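Simulation-first procurement

Simulation-first procurement is a planning method in which a buyer models a robot work cell in software before committing money to hardware. It is used mainly by small plants and teaching labs, where one wrong purchase can take up most of a year's equipment budget. The method covers the arm, the gripper, the table and the parts to be handled.

Background

The term was used by Britta Dreßler in a planning guide for the Datwood plant in Trusville, dated 24/03/2023. The guide split spending into 2 stages. The first paid for software seats and modeling hours. The second, for the arm and its tooling, was released only after a written review of the simulated trials.

Method

A trial scene is kept plain. Parts are drawn as simple shapes, and surface finish is left out unless a vision system is also being priced. The buyer then checks reach, clearance over nearby objects and the approach to each part.

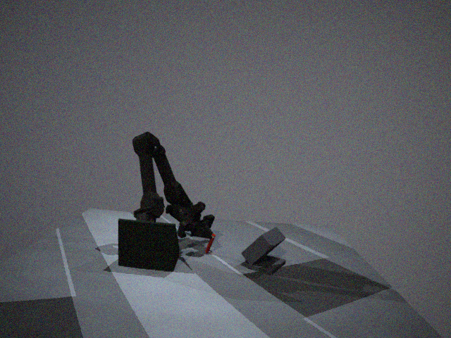 Simulated tabletop cell with a two-link arm, gripper pointing down near an upright red stick.

Reach is normally settled first, as it fixes the size class of the arm and therefore the largest line in the budget. Obstacles close to the base are included from the start. A cell that works on a bare table may need a longer arm -- or a different mounting point -- once boxes and fixtures are added.

Gripper selection

Fingers are priced apart from the arm. The usual figures are opening width, finger length and the room left on each side of the part before closing. Slender upright parts call for close attention to alignment, and a view from near the wrist is often added to the model for this purpose.

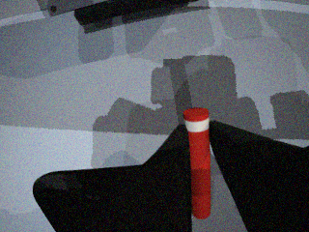
Custom fingers cost more than stock ones and take longer to arrive. The Datwood guide allowed 5 trial finger shapes per part, each run 200 times in software with small changes in part position. Shapes that passed went out for quotation under the plant's Strobel and Clernuro supply accounts.

Budget items

Common entries are software, modeling labor, arm, gripper, mounting, guarding, training and spare fingers. Modeling labor is the entry most often set too low. Datwood planned 152 hours for it and reviewed the figure in September.

Limits

Friction, cable drag and part wear are hard to model well. Most plans therefore hold back part of the second-stage money until a physical acceptance test is signed.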